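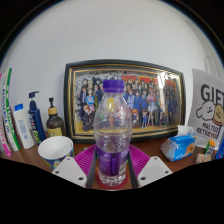

Garrafa de tampa roxa na base vermelha. Combina com o tabuleiro, vá.

Voltei às caminhadas! Depois de um inverno inteiro de sofá (e de bolachas, confesso), fiz os 8 km até ao miradouro da Jastenska e cheguei lá acima vermelha que nem um tomate. O Till Wiegand, que vai à frente sempre a assobiar, já tinha comido a sanduíche dele e metade da minha.

O meu erro de sempre é beber pouca água. Só me lembro quando a cabeça começa a latejar, e aí já vou tarde. Agora bebo um copo grande antes de sair e depois uns golinhos a cada subida.
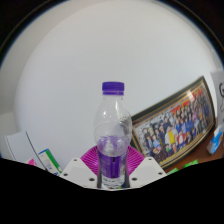 A tampa roxa mais de perto.

Em abril queremos fazer o trilho de Osto, 21 km. Alguém já foi? Levo bastões ou nem por isso?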